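Keep-out distance around a table arm in sim – what does everyone use?

harnel_ursina
Hello all, and sorry for the length. We're writing house rules for our simulated dining table setup before the Schnyder review in December. My draft says the gripper stays 10 cm clear of any chair unless the task calls for contact. Severin Ammann thinks that's far too timid for sim.
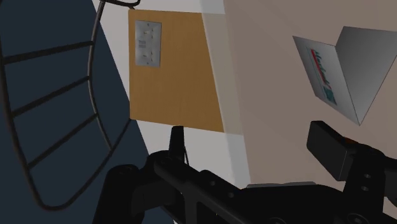

My worry is that habits learned in sim travel to the real cell, and then somebody has to unteach them. I went through 573 runs last month and 39 broke the draft rule, mostly on the way back to the start pose.

galtix_rupert
Lovely to see someone writing this down! I'm with Severin, though. A flat 10 will cost you good runs near the table edge. We log the distance and only fail on contact.

BrendanOB
Have to disagree with you there, Rupert – contact is too late. Ursina, I'd keep your number and add two things:

1. Check the whole arm, elbow included, and the return move as well as the reach. 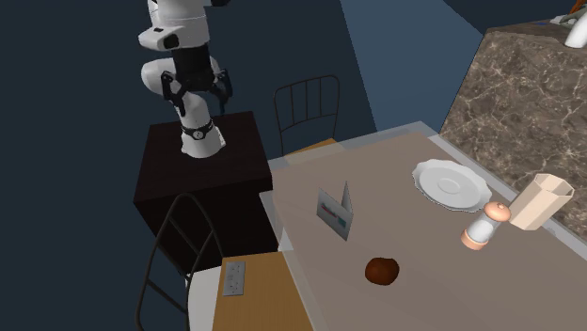

2. Write the furniture layout into the run record, chairs and all, so a rerun means the same thing.

galtix_rupert
Fair on the second one. Still not sold on the 10.

harnel_ursina
Thank you both, I'll put both in and take the number back to Severin.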